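Wednesday, June 22, 2022

I have walked past the old Skurkis cannery wall twice a day for years, usually with a bagel in one hand, and I could not have told you what color it was. Gray, I guess? Well, it's certainly not gray now. As of last weekend it's a flock of geese, and I'm a little obsessed with it.

The painter is Baiba Rozīte, who moved here from Riga a while back and has mostly done indoor work, lobbies and stairwells and one very nice dentist's waiting room. She'd never tackled anything this big. The wall comes to 3,132 square feet, and she started at the top left corner in May and worked her way down and across on a rented lift, with Milan Visser mixing paint for her on the ground.

I caught her on Monday while she was touching up a wing near the loading dock. She was friendly but she didn't stop painting, so I asked my questions to her back.

"I wanted them to be low," she told me. "Everybody paints geese way up high, little V shapes. I wanted people at the bus stop to feel like ducking."

It works! The lead bird is right about at head height, neck stretched out, and her wings run almost the whole way to the Brandano parking lot. A kid in front of me on Saturday did duck, and then made his mother go back so he could do it again.

Getting permission took longer than the painting did. The building belongs to Van Loon, the storage company, and their first answer was a polite no. Then Wilma Declercq, their manager over here, saw Rozīte's small study for the piece in the window at Clornetti, the coffee place on the corner, and called her the same afternoon. Van Loon ended up paying for the lift and the primer. The paint itself came out of donations, nearly 2,000 dollars, mostly in fives and tens from the jar by the Clornetti register (some of those fives were mine, and I've decided that makes me a patron of the arts). 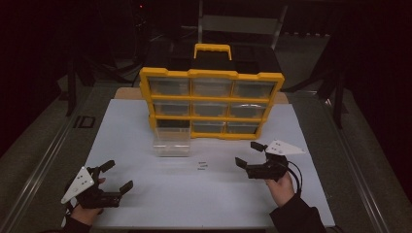

Will the geese hold up through the winter? Rozīte used a mineral paint that bonds with the brick, and she expects to come back for touch-ups in 5 years.

Not everybody is thrilled. Anouk Hendriks lives across the street and told me she liked the plain brick, which used to turn pink at sunset, and now she has a goose looking into her kitchen. She did say it was a well-painted goose. I went over and checked from her sidewalk and she's right on both counts — it really does look straight at you.

One thing you might miss if you drive by is the strip along the bottom, maybe knee high, where Rozīte painted marsh grass. Kids from the summer art class got to do part of it under Lotte Brouwer, their teacher, and there are two frogs hidden in there that weren't in the original plan. I found one of them. Brouwer wouldn't tell me where the other one is, and I asked twice.

There's a small get-together at the wall this Saturday at 2 p.m., with lemonade and a few words from Rozīte, who says she'll keep it short. The lot on the Brandano side will be closed to cars until four, so park on the street or take the bus.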